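Projects > Lisovside Play Kitchen > February update

Hello all at Pavar! We've spent £300 of the £1,298 so far, mostly on the play kitchen, and I'm really pleased with how the table is coming on. There's a green colander, a bowl, a plate and plenty of toy food (bananas included!).

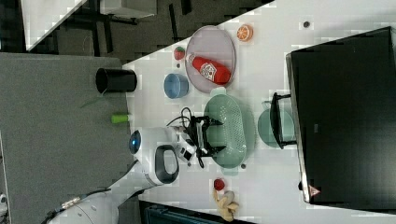 Will the rest of the money be spent by spring?
Most of it, on shelving and a second table for the Jurum room.

We've got 36 families signed up now, and 9 more asked on Monday, so I'd like to add more cups and plates before the next block starts. 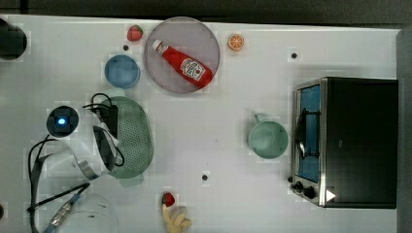 Ketchup on the plate, with the strawberry and orange slice next to it.

Receipts to follow once Bouzid send theirs.

Contact us | © Lisovside Play Kitchen | Back to top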